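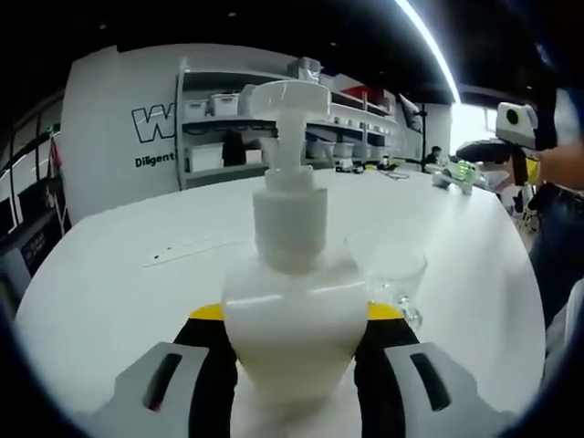
I promised to write about the slipping problem, so now I do it, even if I am not proud of all parts.

On 23 May 2019 our grip log showed 47 drops in 200 picks. The week before we had almost none. I was sure it was my code, because I had changed the force limit the same morning. I went back to the old version and the drops continued. Then I blamed the pads, and I ordered a new pair from Zoketti, and that was money I could have kept.

Sneha Lodhi found the real fault. She asked me to close the fingers with no object between them and read the position. It should go to zero, but it stopped at 54 counts on one side. A small screw in the left finger had become loose, so one pad touched the object later than the other and pushed it a little sideways. Smooth plastic bottles with round shoulders suffered the most. Boxes were mostly fine, and this is why I did not suspect the hardware.

We tightened the screw, put a drop of thread glue, and calibrated again. After this I ran the Evard test with the same objects: two drops in 200.

I now check the zero position every morning before I touch any code. I still don't know why the log gave no warning for it. If you use the same controller and you know the setting, please write me in the comments.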